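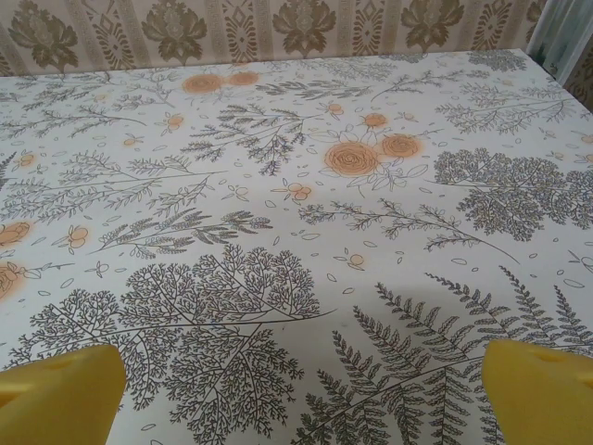
The printed cloth on the folding table at Stistness

Last updated: April 29, 2026

I visited the open day of Stistness with my colleague Ilgın Güneş. We came for the laundry corner, as we run a small clothes repair shop, Ceko, and we fold every day. The ticket cost 4 dollars and the bus from Plellik takes 90 minutes, so please plan your day well.

The first thing I liked was the tablecloth. It is white with gray-green ferns and orange flowers, very similar to one my aunt had in her kitchen. Ilgın found it too busy for folding work. I do not agree with her, but for dark clothes I would also choose a plain one. 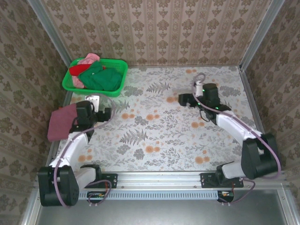 VISITS / Clothes and Laundry

The clothes wait in a green plastic basket with small holes in the sides, near the striped wallpaper at the back. A pink, a red and a dark green piece were in it, and a maroon one was above the table. I asked where to buy such a basket and the answer was Sitompul, in the household section. 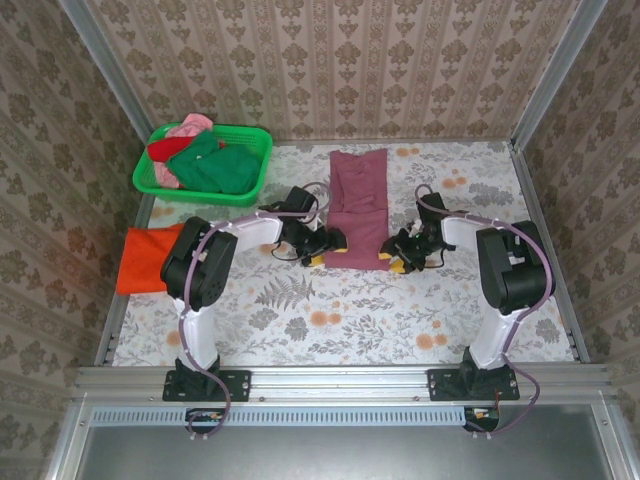

Folded shirt in the middle, basket at the back

The maroon shirt was my favorite. It is folded to a long, narrow shape with the collar side at the top. There are small creases along it, as in my own closet. At our shop we make the fold shorter, so it fits on the shelf.
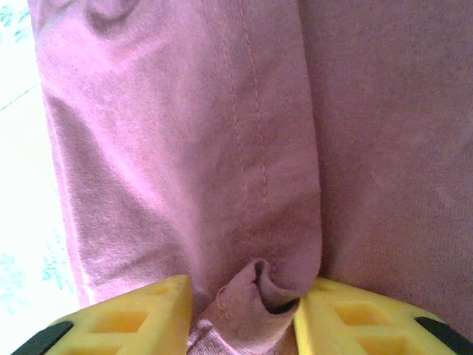
What I looked at closely

I always check the stitching. On the pink knit piece there is a line of small, even stitches, and a fainter one beside it, like on a hem. The soft cotton makes wrinkles easily, and I think one must smooth it by hand before the second fold.

The next open day is in December. I will go again and bring my own shirts.

Comments (2)

Lamisi Mensah: Thank you for the report. Was there parking?

tomato_200: I want this tablecloth!! Please ask them for the shop.

Contact | © Ceko Clothes Repair | Back to top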